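3. Resultados y dudas

La encuesta de Hatice Yüksel sobre desperdicio de comida en Sirkdale llegó a 200 hogares, pero solo 38 devolvieron el diario completo. Con esa muestra no me atrevo a afirmar que usar platos más pequeños reduzca las sobras, aunque el folleto municipal lo dé por hecho.

Además, cada familia pesaba sus propios restos. Hongjun Kang revisó los diarios y encontró nueve con la misma cifra repetida toda la semana. Los dejamos en la tabla, marcados con asterisco.

El total declarado fue de 3.697 gramos por hogar en noviembre, dato que me parece bajo.

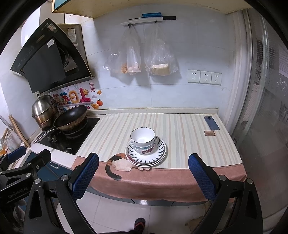
Tampoco queda claro qué entendía cada uno por «sobra». Algunos contaron las cáscaras y otros ni siquiera el pan duro. Lalit Katiyar propone repetir el estudio con básculas iguales para todos; yo empezaría por redactar mejor la pregunta 4.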